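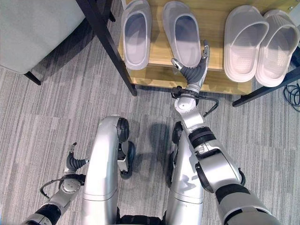 Checked by Botond Hegyi | Read over by Levente Rácz | 1/17/26

Entry and Sitting Room Check: Shoe Rack, Floor and Walkway
Casano house, ground floor

Mark each line OK, FIX or N/A. Write a comment for anything marked FIX. Comments from this round are left in so the next person can see what was found.

1. Shoe rack

1.1 Rack stands level and does not rock when pressed at each corner.
OK. Pressed all four corners by hand. One foot had sunk a little into the carpet, so I lifted the rack and set it down again.

1.2 Screws between the metal legs and the wooden shelf are tight.
FIX. One screw at the back took a half turn. Tightened it on the spot, but it should be checked again at the next round. The hex key is in the kitchen drawer with the spare felt pads.

1.3 Shelf surface free of splinters, cracks and raised grain.
OK. Ran a cloth along the front edge and it did not catch.

1.4 Black finish on the legs not chipped down to bare metal.
OK.

1.5 Nothing stored on the shelf except footwear.
OK. Slides only. Keys and mail go on the hook board, please keep it that way.

2. Footwear

2.1 Slides kept in pairs, lighter pair to the right and gray-lavender pair to the left.
OK. One of the light ones sits at a slight angle. Not marked down for that.

2.2 Toes and heels do not hang over the front edge of the shelf.
OK at the end of the check. Pushed all of them back a bit before signing.

2.3 Footbeds clean and not slick.
FIX. Washed with warm water and dish soap, then dried on a towel for 40 minutes before going back on the shelf. Do not put them back damp. The shelf has only a thin finish and water will mark it.

2.4 Straps firmly joined to the sole on both sides.
OK. Pulled each strap by hand.

2.5 Tread still visible on the bottom.
OK for now. The gray-lavender pair is wearing faster at the heel. Replace when the pattern is gone on either slide.

3. Floor

3.1 Carpet lies flat, with no ridge or curled edge where people step.
OK. Gray striped carpet, vacuumed before the check.

3.2 Space under the rack clear.
OK. Checked with a flashlight, since the shelf shades it. Some grit near the back, vacuumed.

3.3 No cords or cables where people walk.
FIX. Black cable coiled on the carpet near the base of the rack, right-hand side. Coiled is better than stretched out, but it is still easy to catch with a foot when you bend down for shoes. Move it to the wall and use a clip.
L.R.: Agreed. Please do this one first.

3.4 Walkway in front of the rack at least 90 cm deep when nobody is using it.
OK. Measured with the tape.

4. Seating

4.1 Light gray upholstered seat steady, legs not loose.
OK. Sat down and got up several times. No creak.

4.2 Dark wooden legs have felt pads or sit squarely on the carpet.
OK.

4.3 Seat far enough from the rack that feet do not hit the metal legs.
FIX. Measured 40 cm, want 60. Move the rack, the seat is heavier. Watch your back and take the shoes off the shelf first.
L.R.: If the rack moves, measure 3.4 again. The two numbers work against each other.

5. Light

5.1 Light reaches the rack after dark.
OK with the ceiling light on. The table lamp alone leaves the bottom of the rack in the dark.

5.2 Switch can be reached from the door without crossing the room.
OK.

To do before the next round
Cable moved and clipped (3.3)
Rack moved, both distances measured again (4.3 and 3.4)
Back screw checked (1.2)

Next round in 8 weeks. Use a fresh copy of this list and bring the old one along for the comments.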